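3.2 Background

Standby load is the power an appliance draws while it is plugged in and performing no primary function. In residential kitchens the main sources are clock displays, touch controls, relay boards and the small power supplies that feed them. Appliances with a purely mechanical switch draw no standby power when off. The distinction matters for this project, as the kitchen circuit in the Gulard apartment block serves both types and the utility bill does not separate them.

Earlier coursework estimated standby load from nameplate ratings. Nameplate values give the maximum draw under full operation and are a poor guide to the idle state. This report uses measured values only.

3.3 Test Site

Measurements were made in July in a second-floor apartment at Gulard. The kitchen is fed by 2 branch circuits, both protected at the panel. Circuit A supplies the counter outlets. Circuit B supplies the refrigerator and the range hood. The wiring was inspected before the start of the test and no changes were made to it.

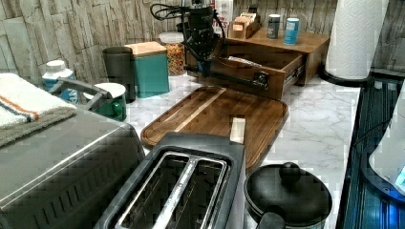 Each outlet on Circuit A was assigned a number, starting from the sink and moving toward the door. Appliances were not moved between outlets during the test period. Residents were asked to use the kitchen as they normally would and to leave plugs in place after use.

3.4 Equipment

A Clisen plug-in energy logger was fitted at each outlet under test. The logger records real power, voltage and power factor at a fixed interval, which was set to 30 seconds. Data were transferred to a laptop through the Stekska utility and saved as comma-separated text. The loggers were checked against the bench meter in the Joseph laboratory before and after the test. The difference was within the stated accuracy of the bench meter on both occasions, and no correction factor was applied.

3.5 Procedure

Logging ran for 194 hours without interruption. A reading was classed as standby if the power stayed below the threshold listed in Appendix B for ten consecutive samples. All other readings were classed as active. Short spikes lasting one sample were kept in the data set but excluded from the standby average. They occurred mostly on the outlets near the door and are probably caused by relay switching.

3.6 Results

Total standby energy on Circuit A over the test period was 382 watt-hours. Most of this came from appliances with a lit display. Outlets serving mechanically switched appliances gave readings at or below the resolution of the logger and are entered as zero in Table 4. Standby draw showed no clear relation to time of day.

3.7 Sources of Error

The logger resolution is coarse compared with the smallest loads. Several small loads could be present and still be recorded as zero, so the total should be read as a lower bound. Power factor readings at very low current were unstable and were not used. Circuit B was not logged. The refrigerator cycles continuously and would need a different classification rule, which is discussed in Section 5.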